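19th November
by Hortensia Quispe

I spent my whole Saturday teaching a robot to close curtains and I had the best time! We call the project Limar, and the plan is 100 good demonstrations by remote control, me holding the handles and the arm copying whatever my hands do. I got to 50 before lunch (a late lunch, but still).

Cloth is so much fun after months of cups and boxes. You can't just aim for one spot, the folds move every time, and with sheer fabric the daylight changes how everything looks from the wrist. What I've settled on is coming in slowly, closing on a small pinch right where the two panels meet, and then waiting a beat before I pull. That little wait makes the recordings so much easier to learn from.

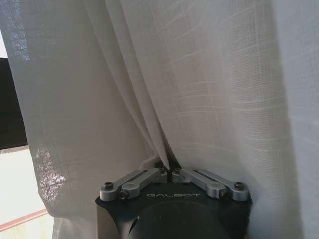 Qusai Darwish thinks I'm being too tidy. He wrote back that if every demo starts from a perfect approach, the robot never sees how to get out of a bad one, and that I should miss the fabric on purpose in 12 of them and recover. I love this idea! It felt silly at first, fumbling deliberately, but by the third one I was enjoying myself (brushing past the edge, opening up, trying again a bit lower).

The second 50 are for tomorrow, fumbles included.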